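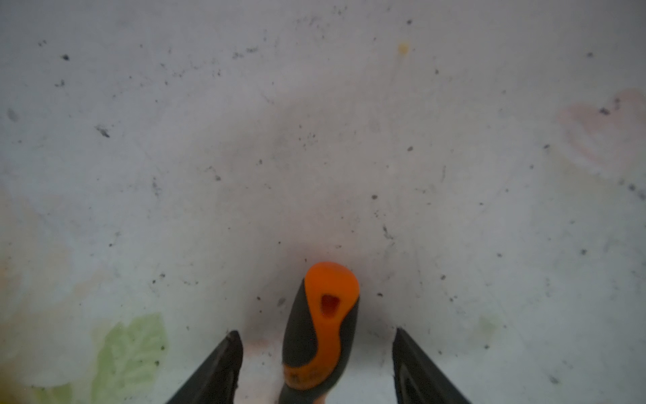
## 4. Entering a grant report in Tallano

Tallano is the reporting form Witent asks its partner groups to use. The brochure says a report takes 45 minutes. Plan on an afternoon the first time.

1. Sign in and open **Projects**. Pick your grant by its number, such as 804. The titles get shortened on screen and several look alike.
2. Under **Activities**, add one entry for each workshop or community meeting. Don't lump them together.
3. Under **People reached**, enter only those who signed in. The form also offers an "indirect reach" box. Leave it blank unless you can say how you got the figure.
4. Attach attendance sheets, 3 files at most per entry. Black out the names of anyone who came for legal or safety advice.
5. Press **Check**, then **Submit**.

**Note:** A green check mark means the boxes are filled in. It says nothing about whether the numbers make sense – we have seen a village meeting with 50 trainers and no guests go through without a warning.

**Caution:** Autosave is advertised. Keep your own copy of the longer answers anyway, especially "Changes in women's lives," which has been known to come back empty.

If a report is locked after submission, write to Warrick Mudgway at Witent with the grant number. The **Request edit** button sends a message too, but we can't find out where it goes.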